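How a Small Fridge Keeps Food Cold

Home Science, Ages 9 to 11
May 3, 2024

A fridge does not make cold. Cold is the name we give to a lack of heat. A fridge takes heat out of a closed box and lets it go into the room. This page explains how a mini fridge does this, what the parts inside it are for, and how to put food away in one.

Heat moves

Heat always travels by itself from a warmer place to a cooler place. A mug of tea left on a desk loses heat to the air until both are at the same temperature. To move heat the other way, from a cool box into a warmer room, a machine has to do work. That work needs electricity, so a fridge has a plug.

Two kinds of mini fridge

The first kind works like a large kitchen fridge. A liquid called a refrigerant flows through thin pipes. Inside the fridge it turns into a gas, and as it does so it takes in heat. A pump called a compressor pushes the gas to pipes at the back. There it turns into a liquid again and gives the heat out. The hum you hear from a kitchen fridge is the compressor.

The second kind has no compressor. It has a flat tile, often no bigger than a biscuit, made from small blocks joined by metal. When electricity passes through the tile, one side becomes cold and the other becomes hot. The cold side faces the food and the hot side faces the back. This is called thermoelectric cooling. It is quiet, but it is weaker than a compressor and is mostly used for small fridges.

The parts inside

Open the door of a mini fridge and look at the walls before anything goes in. Many are lined with smooth plastic, which is easy to wipe. A shelf divides the space into an upper and a lower part. The door is part of the storage too, with ridges and a bin moulded into its inner face. Some models have a round fan grille on the back wall. A fan stirs the air, so that the top and the bottom of the box stay at nearly the same temperature. Food should not be pushed against the grille, as the air must be able to pass through it. 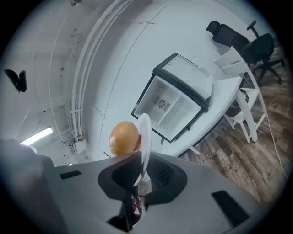 Why the door matters

Cold air is heavier than warm air. When the door of an upright fridge is opened, cold air slides out at the bottom and warm air from the room comes in at the top. The fridge must then remove the heat from this new air. In a small fridge most of the air can be swapped within seconds. Decide what you want, open the door, take it and close the door.

Round the edge of the door there is a soft strip called a seal. It usually holds a magnet, which pulls the door shut. Crumbs on the seal let warm air leak in. Wipe it with a damp cloth.

Where things go

Tiny living things called bacteria grow on food. Most of them grow slowly in the cold. A food fridge should be kept at 5 degrees Celsius or below. Some thermoelectric models cannot get this cold in a warm room, and these should be used for drinks only. Check with a thermometer.

Put raw meat in a sealed box at the bottom, where it cannot drip on other food.
Keep eggs at a steady temperature. The main shelf is better than the door, which warms up each time it is opened.
Use the door bin for drinks and jars.
Cover food that is on a plate.
Let hot food cool before it goes in, but do not leave it out for more than 2 hours.
Leave small gaps for the air.

Try it

Ask an adult before you start. You will need a fridge thermometer, a pencil and paper.

1. Put the thermometer on the shelf and close the door. Wait one hour.
2. Open the door, read the temperature at once and write it down.
3. Leave the door open for one minute. Read the temperature again.
4. Close the door. Read the thermometer every ten minutes until it is back at the first number.

Repeat the test on another day with the fridge full of drinks that are already cold. Compare the two sets of numbers.

Words to know

Compressor: a pump that squeezes a gas.
Refrigerant: a substance that carries heat out of a fridge.
Thermoelectric: using electricity to move heat through a solid.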